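Last updated: September

4. Setting up the Pranadeck for a live set

This section covers connecting the Pranadeck tape looper to a mixer and preparing the first loop. Read section 3 (power) before you start.

4.1 Connections

1. Turn down all channel faders on the mixer.
2. Connect OUT L and OUT R to two line inputs. Do not use microphone inputs.
3. Connect the send from the mixer to IN. A mono send is enough.
4. Switch on the Pranadeck and wait for the READY light — some 23 seconds from a cold start.

CAUTION: Never plug or unplug the OUT cables with the faders up. The pulse can damage speakers.

4.2 Recording the first loop

1. Set LENGTH to 60. The dial is marked in seconds and goes up to 300.
2. Set FEEDBACK to zero.
3. Press REC and play. Recording stops when the set length is reached.
4. Raise FEEDBACK slowly until earlier layers stay audible under new ones.

NOTE: Above the red mark on the FEEDBACK dial, the loop gains level on each pass. Keep one hand on the fader.

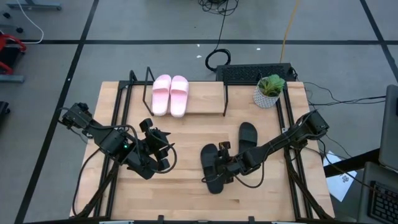 Can a loop be kept after the power is switched off?
Only if it has been stored first. Hold SAVE until the light turns solid, then choose a slot with the arrow keys.

4.3 Tempo sync

1. Connect the clock source to SYNC.
2. Turn the MODE switch to EXT.
3. Start the clock. The SYNC light flashes once per beat.

If the light does not flash, check the cable and go back to step 1.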